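Peg sorting board, anybody use one of these?

rustbelt_mo
22 March 2018
Looking for a big sorting / assembly mat for the bench. White one, with the outlines and cutouts so every part has a spot. Small pegs mostly. Seen the Gavton and the Wisaveo, cant decide. 164 for the Gavton, seems like a lot for a board with holes in it.

pegandhole
Have the Gavton. Fine. Recesses are shallow tho, short pegs tip over if you bump the table. Get the Wisaveo.

tk_bench
Disagree. Wisaveo holes are too tight, you fight every peg going in. Had mine 2 years and still swear at it. Gavton is easier on the fingers.

pegandhole
Tight is the point?? They stay put.

tk_bench
Not when you're doing 2,000 of them.

rustbelt_mo
lol not doing 2,000. Couple trays a week maybe

slowlane88
Whatever you buy put it on a dark table. White board on a white bench and you lose the edge, parts end up all over. Colored pegs help too, blue shows up great on white. Clear ones forget it.

pegandhole
Dark table shows every speck of dust. I'd go light gray.

slowlane88
So wipe it down. Takes a second

gluegunner
Anyone tried the Civine? Cheaper, outlines are printed only, no real recess on half the spots. Sent mine back.

rustbelt_mo
Ok Civine is out. How do you all pick up the little ones, tweezers?

tk_bench
Fingers. Thumb and index, hold it over the hole, then let go. Tweezers scratch them

gluegunner
Tweezers w/ rubber tips dont scratch anything. Been saying this since March of last year

slowlane88
Both hands, one peg each, start at the far corners and work back toward you. Otherwise your sleeve drags thru what you just did. Dark table, white board, blue pegs

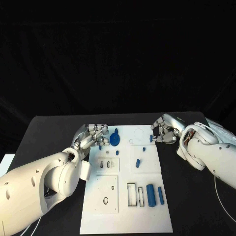

one peg each side, far end of the board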